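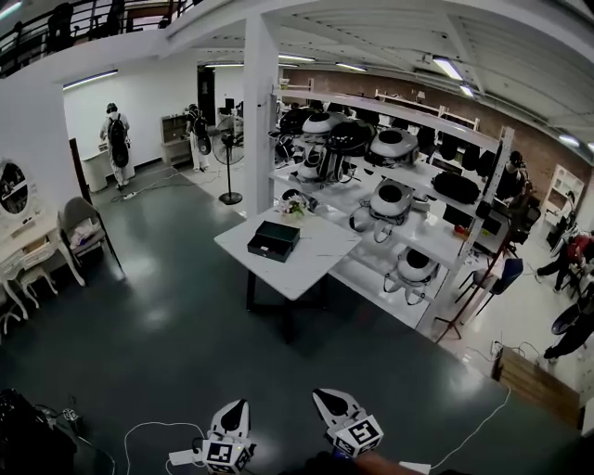

Janka Machala wrote in to say that her daughter's boots had gone stiff as cardboard by the third week of the season, and that stuffing them with newspaper overnight was only making the toes curl. She wanted to know what she was doing wrong.

Most likely the boots are going too close to a heater. Newspaper is fine. Heat is what ruins rugby boots, and it does it quickly: the glue at the sole lets go first, then the upper shrinks. Keep them in a room where you would be comfortable sitting in a T-shirt, and change the paper once before bed.

Boots after a wet match

Knock the soles together outside while the mud is still soft. Go over them with a stiff brush and cold water, then wipe the uppers with a damp cloth. Take out the insoles and laces and dry them separately. Leather boots get a thin coat of conditioner once they are fully dry. Synthetic boots don't need it.

Never put boots in the washing machine. Matěj Trnka tried it with a pair of Bartoš eight-stud boots and had to replace the boots and the door seal.

Studs

Unscrew metal studs every couple of weeks, even if they look fine. Put a dab of petroleum jelly on the thread and screw them back in hand tight, then a quarter turn with the key. If a stud has seized, soak the sole in warm water for ten minutes, dry it and try again with the key pressed down hard. Pliers will chew the edges, and a chewed stud won't pass the referee's check.

Jerseys

Rinse mud out in cold water first. Hot water sets it. For grass, rub in a little dish soap, leave it 20 minutes and wash inside out on cold. Blood gets cold water and salt, as soon as you get home.

Skip the fabric softener. It coats the fibers and the shirt stops drying properly. Numbers that are starting to lift can be pressed down with a warm iron through a sheet of baking paper - test a corner first, some of the cheaper transfers melt.

A full set of team shirts is too much for a home machine in one go. Two loads, half full, come out cleaner than one packed tight.

Mouthguards

Rinse in cold water, brush with a soft toothbrush, let it air dry, then put it in a case with holes in it. Hot water will change the fit. If it smells after that, soak it in water with a denture tablet.

Scrum caps and shoulder pads

Hand wash in the sink with a capful of sports detergent, squeeze, don't wring. Lay flat on a towel. The foam holds more water than you would expect, so allow two days. Velcro should be closed before washing or it will pick up every thread in the sink.

The bag

Empty it the same evening. A Gandell bag with a vented shoe pocket is handy, but any bag will do if it gets turned inside out and hung up. Baking soda left in overnight and shaken out in the morning takes care of most of the smell.

Next month: pumping and storing match balls over the summer.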